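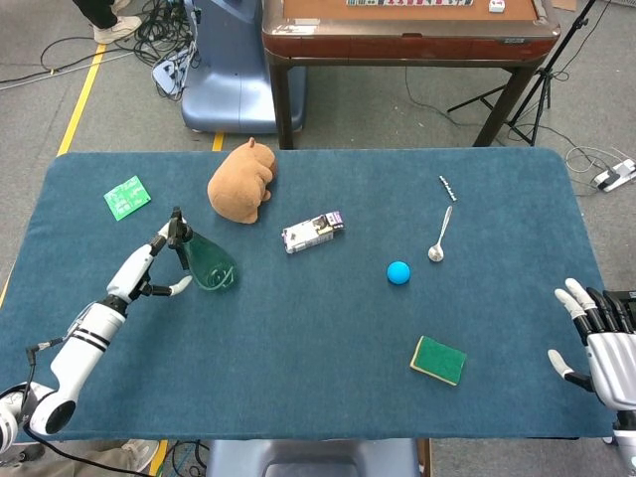
Sorting table check - mixed small items
Skavitz Reuse Room, September round
Checked by: Huệ Thân
Comments read and answered by: Yasir Sandhu

1. Cloth flat, no folds or lifted corners
OK. The felt has worn very nicely and I'm so glad we chose the darker one, as small parts show up well on it. Please do carry on brushing it towards you and not across.

2. Table edge and corners
OK. Rounded all the way, nothing to catch a sleeve on. I ran my hand round twice to be sure.

3. Bare electronics kept apart from metal
Needs attention. The green circuit board is well out of the way, which is lovely, but the little module in the middle is lying too near the spoon for my liking. Cutlery goes in the kitchen tray first, please, before any boards come out - I know it's a nuisance when a box arrives all jumbled.

4. Pin headers
Needs attention. The short strip should go in a lidded pot. Those pins are sharper than they look, and I have the thumb to prove it!

5. Things that roll
Needs attention. Blue ball and green plastic bottle both on the open cloth. Ball into the shallow dish, bottle stood up or put in the crate. A dropped ball went 148 cm under the shelving last time and it took two of us and a broom to fetch it back.

6. Soft toys
OK, with a comment. The tan plush is a dear thing (capybara, says Yasir; I say guinea pig), but soft toys want a seam and eye check before they go in the Sumampouw box. Fluff and circuit boards don't mix either, so toys last.

7. Walkway beside the table
OK. Measured at 90 cm, clear on the long side.

Result: pass once items 3, 4 and 5 are put right.

Yasir's note: pots ordered, pack of 24, and they'll live on the shelf by the kettle. Still capybara.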